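3. Washing small things at the basin

I do scarves, hankies and the odd cleaning cloth this way when it's not worth running the machine. Check the care label first, though!

Step 1. Wet the cloth, squeeze it out and bunch it in one hand.

Step 2. Hold the soap upright in the other hand and rub the cloth against it, low over the bowl so the drips stay put.

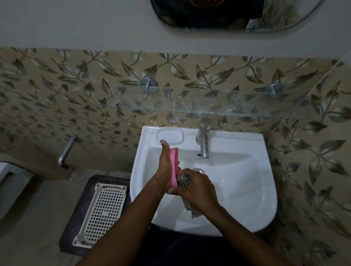
Fig. 4 — Soaping the cloth with the pink bar.

Step 3. Work the suds through, then rinse until the water runs clear.

Note: Any plain bar soap will do. If you're opening a new one, peel all the wrapping off before it goes near water (soggy paper gets everywhere).
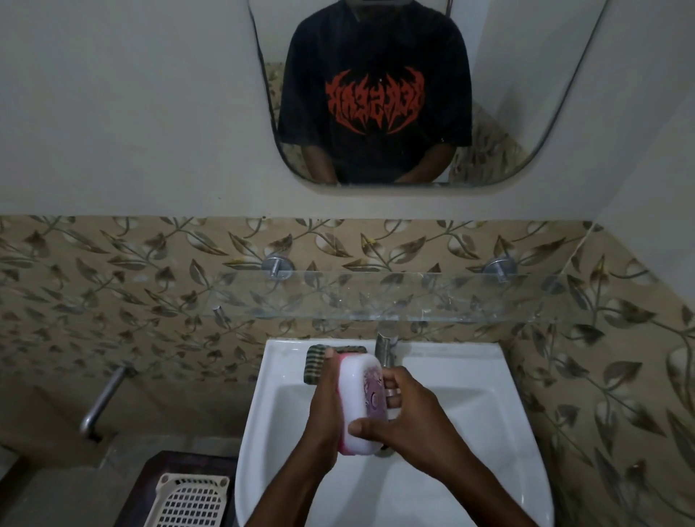 Fig. 5 — A white bar, held over the basin.

Caution: Wet soap is slippery — keep both hands on it, and take off any rings that might snag on a fine weave.

Step 4. Roll the cloth in a towel, press, and dry it flat in the shade.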